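Plundia : des pinces tenues à la main pour apprendre aux robots à ranger, et quelques doutes

Publié le 12 mai 2023

Le projet Plundia promet d'apprendre à des robots à deux bras les petits gestes de la maison sans faire travailler un seul robot pendant la collecte. Des opérateurs munis de deux pinces manuelles vont chez des particuliers, trient, plient, rangent, et les caméras fixées sur les pinces enregistrent tout. La société Enix fournit l'outillage, le laboratoire Kiani entraîne les modèles. Sur le papier, c'est séduisant. Nous avons voulu savoir ce qu'il en restait après lecture du rapport, et nous avons passé une matinée avec la responsable scientifique du projet, qui a demandé à ne pas être nommée tant que l'article est en cours d'évaluation.

Elle nous reçoit avec le rapport imprimé, annoté au crayon. La première question porte sur le chiffre que tout le monde reprend : 846 démonstrations. Est-ce beaucoup ? « Pour un laboratoire de notre taille, oui. Pour ce qu'on prétend en tirer, ça se discute », répond-elle. Les enregistrements ont été faits dans 20 logements, tous situés à Stakholm. Mêmes immeubles ou presque, mêmes placards encastrés, mêmes hauteurs de lit. Elle ne cherche pas à le cacher. « On parle de diversité dans le résumé. Je n'aurais pas choisi ce mot. Mes collègues y tenaient. »

L'argument de départ est économique. Téléopérer un robot à deux bras coûte cher, il faut une salle, une maintenance, des gens patients. Une pince tenue à la main se transporte dans un sac. L'opérateur garde la vitesse d'un geste presque naturel, et l'on suppose que les doigts du robot, identiques à ceux de l'outil, sauront reproduire le mouvement. C'est ce « on suppose » qui nous intéresse. Un bras humain a une épaule, un poignet, un buste qui se penche. Le robot est vissé sur un socle.

« Vous touchez le point faible, admet-elle. Une partie des trajectoires est tout simplement hors de portée pour la machine. On les filtre. » Combien sont éliminées ? Le rapport ne le dit pas. Elle promet que la version définitive donnera la proportion, et reconnaît que son absence est gênante. « Un relecteur nous l'a demandé. Il avait raison. »

Vient ensuite la question des tâches. Plundia en retient 9, de la plus banale (poser un vêtement plié sur une étagère) à la plus délicate, le tri de petits objets. Les bijoux appartiennent à cette dernière catégorie. Pourquoi des bijoux, alors que peu de gens confieraient les leurs à un robot ? « Parce que c'est difficile, et que c'est petit, brillant, parfois translucide. Un bracelet rigide n'offre pas grand-chose à saisir, une chaîne se déforme. Si la méthode marche là, on peut espérer qu'elle marche ailleurs. » Espérer, donc. Le rapport écrit « démontre ».

Sur ce tri, les essais sur robot réel sont au nombre de 110. Nous demandons où ils ont eu lieu. Au laboratoire, sur une table, avec un éclairage réglé. Les démonstrations, elles, viennent de chambres, avec des draps froissés et des meubles de toutes sortes à l'arrière-plan. « Le passage au domicile est prévu en septembre », précise-t-elle. Autrement dit, la généralisation dont parle le titre n'a été mesurée que dans un seul sens, du désordre vers l'ordre. Elle hésite, puis : « Je préférerais que vous écriviez qu'elle n'a été mesurée que partiellement. » C'est fait.

Reste la qualité des images. Les caméras suivent la main, et la main bouge vite. Les mouvements brusques laissent des traînées sur le tissu comme sur les objets. Chez Enix, on soutient que le flou fait partie des conditions réelles et que le modèle finit par s'en accommoder. La responsable est moins catégorique. « Nous avons entraîné une version avec toutes les images, une autre en retirant les plus floues. L'écart était faible, trop faible pour conclure. On a gardé tout, par commodité. » Le mot ne figure pas dans le rapport.

Les deux pinces posent un problème supplémentaire. Il faut connaître à chaque instant la position de l'une par rapport à l'autre, et l'estimation dérive quand une main masque l'autre ou quand le drap occupe presque toute la vue – une grande surface claire sans détail net donne peu de repères. Elle montre un passage annoté où la trajectoire reconstruite traverse le matelas. « Celle-là, on l'a jetée. Mais il faut quelqu'un pour s'en apercevoir. » La vérification reste donc humaine, et son coût n'apparaît dans aucun tableau comparatif.

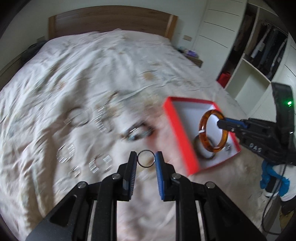
Pourquoi utiliser deux pinces plutôt qu'une seule pour recueillir ces gestes ?

Parce que beaucoup de tâches domestiques demandent que les deux mains agissent en même temps, l'une tenant ou présentant un objet pendant que l'autre en déplace un second. Avec un seul outil, il faudrait décomposer chaque geste, et le modèle n'apprendrait rien de la coordination entre les bras.

Sur ce point au moins, la réponse paraît solide, et les résultats du laboratoire vont dans le même sens : la version entraînée avec une seule pince échoue plus souvent dès qu'une boîte glisse sous la poussée. On aurait tout de même aimé une comparaison avec la téléopération classique, à nombre d'heures égal. Elle n'a pas été faite. « Question de budget », dit notre interlocutrice, qui reconnaît que l'argument est un peu court pour une méthode vendue comme économique.

Et la force ? Les pinces enregistrent l'ouverture des doigts et leur position, pas la pression exercée. Un opérateur sent qu'un bracelet résiste, desserre, recommence. Le modèle ne voit que deux doigts qui s'écartent. « C'est notre prochaine étape, nous avons un prototype de capteur. » Quand on lui demande s'il fonctionne, elle rit et répond qu'il mesure surtout son propre bruit.

Les données seront-elles publiées ? En partie. Les occupants des logements ont signé une autorisation pour l'entraînement, mais plusieurs refusent que l'intérieur de leur chambre circule. Kiani étudie une diffusion restreinte, réservée aux équipes qui en feront la demande. Les poids du modèle, eux, devraient être accessibles après l'acceptation de l'article. D'ici là, personne en dehors du projet ne peut refaire les essais.

Avant de nous raccompagner, elle revient d'elle-même sur le titre du rapport, qui annonce un apprentissage « sans robot ». Elle voudrait le changer, et a proposé d'ajouter les mots « pendant la collecte ». Enix n'a pas encore répondu.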